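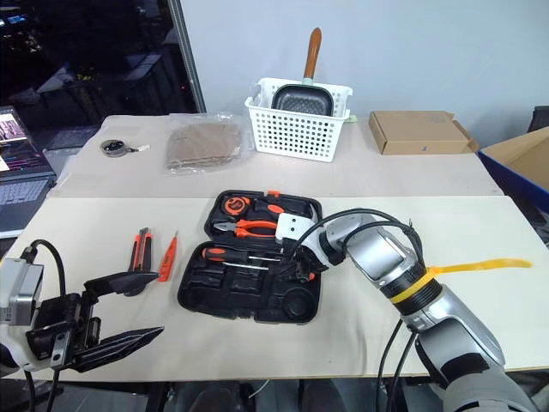
I've been swapping grippers on our two-arm setup since September, and I finally have opinions I'm willing to put on the internet. The short version is that long pointy fingers are great and I will fight anyone who says otherwise. The long version involves a tool kit I have come to know far too well. You get a molded case with a recess for every single thing, a tape measure, pliers, a screwdriver lying flat across the bottom half, and all of it is orange and black, so the camera gets nice bright handles to look for against black plastic. The utility knives and the voltage tester pen start out standing on the table over on the left, and the left arm has to pick them up one at a time. It's such a simple job for a person! My nephew could do it while watching cartoons.

The fingers on the left arm are the Prilolow set, the flat angular ones that taper down. I bought them after a month of grumbling at the Clulby fingers, which are wide and rubbery and very good at boxes. If boxes are your life, get the Clulbys and stop reading. They hold on to a box like it owes them money. But try to get one down next to a screwdriver shaft in a snug recess and you'll be pushing the whole case around the table, which I did, a lot.

So, the test. I ran 545 picks over a couple of weeks, split between the two finger sets, same tools and same starting spots as near as I could manage by hand. The Prilolows dropped or missed 17. I lost track of the Clulby number for one evening (the log file got overwritten, my fault, moving on), but even without that evening it was a good deal worse, and most of the misses were the screwdriver. The pliers were fine with either one. Fat handles, easy life.

The tester pen is the one that surprised me. It's light and skinny and it leans, and the wide fingers would tip it over before they ever closed. With the narrow ones you can come in from the side, nice and low, and close on the body. I did have to slow the last bit of the approach way down, and I set the grip force to 2 on the controller's scale, because at 6 the pen would squirt out like a watermelon seed. I found it under a table leg once.

Speaking of the controller! I moved everything from the old Dovhaniuk box to the Jirkik one and I'm still a little torn. The Jirkik has a much nicer screen for setting open and close positions, and you can nudge the fingers in tiny steps while you watch, which I love. It also takes forever to wake up, and if you unplug a gripper while it's running it sulks until you restart the whole thing. The Dovhaniuk never sulked. It was ugly and it beeped, but you could yank a cable and it would just carry on.

Cables, by the way, are half of my life now. Every time I change a gripper I have to redo the loop at the wrist so it has enough slack to turn and still doesn't drag through the tools. Too short and the wrist fights it, too long and it sweeps a knife onto its side. Valtteri Juntunen wrote to me after my last post and suggested leaving the slack up high on the arm and keeping the run to the wrist short. I tried it on the right arm and it's much better, so thank you, Valtteri, and sorry I argued.

What I haven't sorted out is putting things back. Taking the pliers out of their recess is one thing, but getting them lined up and pressed in again is a whole other game, and neither set of fingers is good at the pressing part. The Prilolow tips are so narrow that they slide off the handle when you push. I've been wondering about sticking a thin rubber pad on the flat of one finger, just the one, and pressing with that. If you've tried something like it, let me know what glue you used, because the stuff I have peels off by lunch.

Next up is the frying pan, with the Clulbys back on for the handle. I'll post the numbers when I have them, and this time I'm saving the log twice.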